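Updated July 2023. If you pulled the kitchen set before then, please pull it again, a few of the rules below are new and the old labels don't match them.

# Batista Kitchen Set - house rules

Hi! I look after this folder for the Markumham group. It holds 188 simulated episodes of one arm working at a kitchen counter, plus the scripts that check them. I'm going to spend most of this README on how we decide what counts as a good episode, as that's what people keep writing to me about (the install steps are short and live in `SETUP.md`).

## Start pose

Every episode starts with the gripper empty and well clear of the counter. I know it's tempting to save a few steps by starting low and close to the target, but then your policy learns a shortcut and falls over the minute someone moves a bowl. Start high, please! The checker throws a `START_LOW` warning and I do read those.

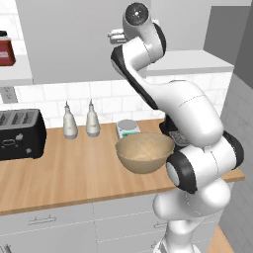
Same goes for the end of an episode. Open the gripper, back away from whatever you let go of, and hold still for 2 seconds before you stop recording. If you cut it early we can't tell a real release from a lucky one.

## Contact rules

- Touching the counter with the gripper is fine if it's gentle. The limit is in `limits.yaml`.
- Touching the backsplash or the cabinets fails the episode, even when the task itself got done.
- Knocking over a bottle is a fail too. Keep the file, but label it `fail_contact` - failed runs are useful and I'd love more of them.
- Don't edit the limits to get a run through. Ask me first and we'll talk about it.

## Labels

Write the task the way you'd say it to a friend: "pick up the bowl," not "execute bowl acquisition." Keep it under 70 characters. Name an object by what it is, and add left or right when there are two alike.

An episode that runs past 2000 steps gets marked `timeout`, no matter how close it was. Simone Paiva and I went back and forth on this one for ages and she won.

## What I wouldn't use it for

Please don't quote scores from this set as proof that an arm is safe near people. There are no people in any of these episodes, and our contact limits are house numbers, not a safety standard. The Plundport split has looser limits, so don't mix the two in one table either.

## Still to do

- Second reviewer for all the `fail_contact` labels
- Move the checker over to Genunum (hoping for September)
- Fix the typo in `limits.yaml` that I keep forgetting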